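Matte mugs: where do they live, and how do I get the gray marks off?

Posted 25th July in Kitchen & Home
3 replies

ovorine_tea
We have a shared tea corner with a light wood table and a little raised shelf on black metal legs. Two mugs, one matte gray, one pale pink. The pink one gets the shelf. The gray one stays down on the table, where it has picked up thin dark scratches inside that look like pencil. Dish soap does nothing. Scrubbing harder does nothing, with feeling.

I'd also like to fit both mugs on the shelf next to the clear plastic container, and I'm told I'm being ambitious.

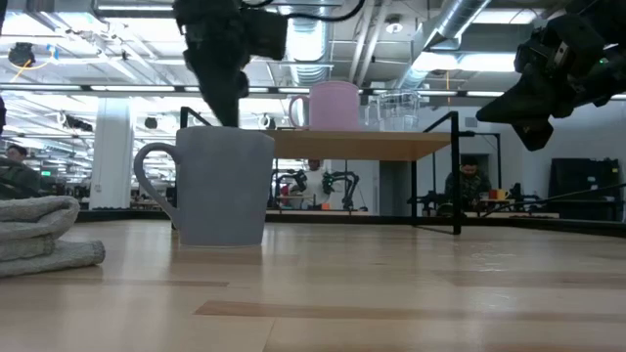

Gray mug on the table, pink one up on the shelf. Folded towel at far left.

Is the glaze ruined, or is there a trick? And is it bad for the wood to keep a mug on it all day?

Devska
Those are almost certainly metal marks from spoons. Matte glaze is a bit rough and takes a little off the spoon every time you stir. Make a paste of baking soda and water, leave it on for 20 minutes, rub gently with a soft cloth and rinse. If that fails, use a mild powdered cleanser, but try a small spot first. Then stir with wood or silicone – or go on as before and do this again in August.

For the table, a coaster. A hot mug can leave a white ring on some finishes.

wynne_k
just buy a glossy mug

Delthorpe
Seconding the paste, it took me 2 rounds. As for the shelf, turn both handles the same way and set them at an angle toward the back. You get more room than you'd think. I wouldn't stack them, matte on matte makes a noise I can still hear.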